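Mon 17 May. Right, a thread on finishing the book our church reading group has been fighting with since the clocks changed. Bear with me, it's a long one 🧵

1/ The book is Echeverría on the problem of evil. 51 short chapters, most of them four pages, all of them harder than they look. I picked it because the cover was cheerful. Lesson learnt!

2/ There were 10 of us at the start. Fathima wanted something "with an actual argument in it" after the devotional we did last August, and well, she got her wish.

3/ The first third is the old question. If God is good and can do anything, why is there so much pain about? Echeverría spends ages on whether "can do anything" means what we think it means. Can God make a square circle, that sort of thing. Valter loved it. I made a lot of tea.

4/ Then chapter 17 and the free will bit, and the whole evening went sideways. Lakmal said fine, people choose to do awful things, but who chose the earthquake? Echeverría's reply is a page and a half and I've read it four times. I still think Lakmal's got the better of it. 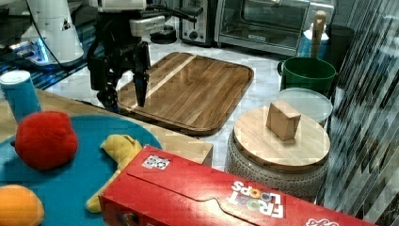 *Photo: Hashini Mollah*

5/ A few of you asked which edition. Mine's the Brutier paperback, the one with the notes at the back. There's an older one knocking around second-hand but the page numbers don't match, and you'll spend half the meeting going "which paragraph?" Ask me how I know.

6/ The bit I'd send anyone to is chapter 32, on Job. He won't let you skip to the happy ending – he makes you sit in the long middle where the friends keep talking and Job keeps telling them to stop. I read it on the bus into Pastton and missed my stop.

7/ Tzu-hsuan isn't a believer and has come to nearly every meeting anyway. She thinks the book is fair to the other side until the last few chapters, and then it starts hurrying. I'd agree with that. Chapter 48 wants to be three chapters.

8/ Would I recommend it if you're going through something rotten right now? Probably not, or not yet. It's a thinking book. A friend gave me 2 of the psalms on a bit of paper the year my dad was ill and they did me more good than any argument could have.

9/ But if you've got the question rattling round your head on an ordinary week, yes, go for it. Get a pencil. Read it with somebody who'll disagree with you (I can lend you Valter).

10/ Next up is Moma, on prayer, and it's thin, hurrah. We start with the introduction and the first chapter, same room, same biscuits. Shout if you want the reading list and I'll message it over.

11/ Oh, and Fathima says I got the chapter wrong up there, the earthquake bit is 18. Sorry all. 17 is the one with the chess player.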